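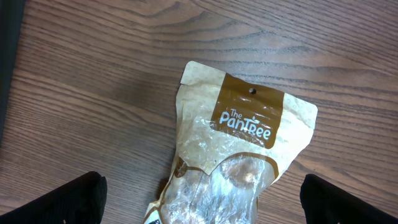 A crumpled food pouch on a tabletop with wavy brown grain.

Grandparents as Guardians

When a court places a child with a grandparent, the order takes effect at once, while financial support seldom does. In the Grestaten district, 549 children live with relatives other than their parents, and nearly 400 of them are in the care of a grandparent.

The Sowa Family Center has offered legal and practical help to these households for 12 years. Its director, Annick Gagnon, said most applicants do not know that a guardian may enroll a child in school before the final hearing.

"They wait for a paper they do not need," Gagnon said.

Leokadia Baran became guardian to 2 grandsons last March. The center helped her obtain medical consent forms and a monthly allowance - a process that required three separate applications. A single form is now under review by the district.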